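Spent the whole morning with the arm on our Comora bench cell, so settle in, this is going to be a few posts long (sorry, and also not sorry!)

It had been drifting a little on its reach, so I went back to basics – power down, joint by joint, every connector pushed home by hand. One by the elbow was seated crooked and I'm fairly sure I'm the one who left it that way in March.

Then the cables. I gave them more slack up over the joints, because I'd tied them far too tight last time, and ran it through 50 slow moves at 40 percent speed with my hand hovering over the stop button the entire time.

After that I redid the gripper zero, which takes 9 minutes if you're patient and forever if you're me.
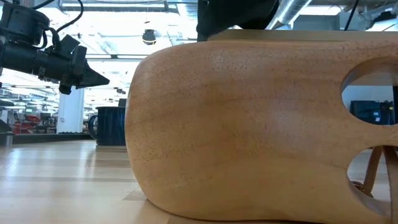

Wundia Robot Upkeep Team

Black arm out over the blond wood table, gripper pointing at that lovely honey-colored wooden piece, with my cable loops up top. I do love that speckled grain! Next up is the brake check, and then I'm getting lunch – more tonight if anyone's still reading.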